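A Day at the Cluvia Home Fair

I had been looking forward to this one since the spring. The Cluvia open day is the kind of event where you can walk into a room, open every drawer and cupboard, ask what a thing costs to run, and have somebody tell you with a straight face and a number. It took place on Wednesday, June 2, 2021, in the old Rendia warehouse behind the bus station, and I went with my friend Kurniawati Kwok, who is moving into her first apartment in July and had a list.

Getting in

Entry was by time slot and ours was the nine-thirty. There was a short line, a stamp on the hand and a paper floor plan that I folded wrong straight away and never got flat again. The rooms are set up along one long hall, each one the size of a real room in a real small home, with doors you can close behind you. I liked that so much! At most fairs you look at a kitchen with one wall and a spotlight on it, and you have no idea whether you could turn around in there holding a tray.

We got a ticket for the guided round at 11 and spent the time before that just wandering and eating sesame buns from the stall by the coat racks.

The pantry room

Rizal Teoh led our group, which was nine people, two of them quite small and very interested in the sliding shelves. He started us in the pantry. It is a narrow room with shelves on both sides, and his whole talk was about depth. His own rule is that a pantry shelf should be one jar deep, or two if the jars are the same thing. Kurniawati asked about rice, which she buys in big sacks, and he showed us a low bin on wheels that rolls out from under the bottom shelf. She wrote it down. I wrote it down too, and I have a pantry already.

The step stool in there folds flat against the door and everybody wanted to try it. It squeaks, but you get used to it.

Bedroom and closet

Next came the bedroom, where Haziq Chong was folding sheets. I could have watched him all morning. He does a fitted sheet standing up, corners tucked one into another over his hands, and then lays it on the bed for the last three folds. He made each of us do one. Mine came out as a sort of pillow -- he was very kind about it.

The closet had a rail at two heights, shirts above and trousers below, and a deep shelf for blankets. Prices were on little cards. The whole closet fitting, rails and shelves and the inside light, was 3,720 for the size shown, and you can leave out the light.

The laundry corner

My favorite, and the one I came for. I do the wash for a house of five, so I have opinions about laundry corners, and this was a good place to air them. It was being used when we came in, with a big front loader with a shiny black front, the door standing wide open and a round basket on the floor right up against it.

What I liked was how short the trip is from drum to basket. At home my basket lives on top of the dryer, so every sock goes up and then down again, and one in ten goes behind. With the basket on the floor you pull toward yourself and let things drop. You do bend more, and Kurniawati, who has a bad back, said she would want a stool for it. Fair point.

The panel is in Chinese, and she read parts of it out to me: 快洗 is the quick wash, 羽绒服 is for down jackets, and 大件 is for large items. A down jacket setting! I have been taking ours to the cleaner every winter.

We also got a good ten minutes on sorting from Yoga Nasution, who runs this room. Dark things in one load, light things in another, all the usual, but she also keeps a small bag on a hook for anything that needs a stain looked at first, so it never reaches the machine by mistake. I put up a hook that same evening.
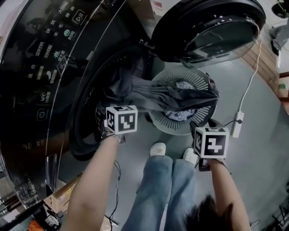
The kitchen and lunch

The kitchen was the busiest room and the hardest to see anything in, so if you go, do it first. The part I managed to look at properly was the corner cupboard with the swing-out trays. They move smoothly even when they are loaded with pans, and the lower one has a lip so lids stay put.

Lunch was at long tables at the back. We had noodle soup and a very good cucumber salad, and we sat across from Miloslav Mikuš, who had come in by train and had already been around twice. He was there for the Nikolaidis hinges and told us more about hinges than I knew there was to tell. Worth hearing, though!

If you want to go

The next open day is in July. Slots last 90 minutes, but we were allowed to stay on for lunch. Parking is tight, so take the bus to the station and walk around the back. Bring your own room measurements on paper, with the door swings drawn in. The Jernon desk by the exit will go over them with you, and that was where Kurniawati got the most out of her list. She left with the rice bin ordered and the closet still under discussion.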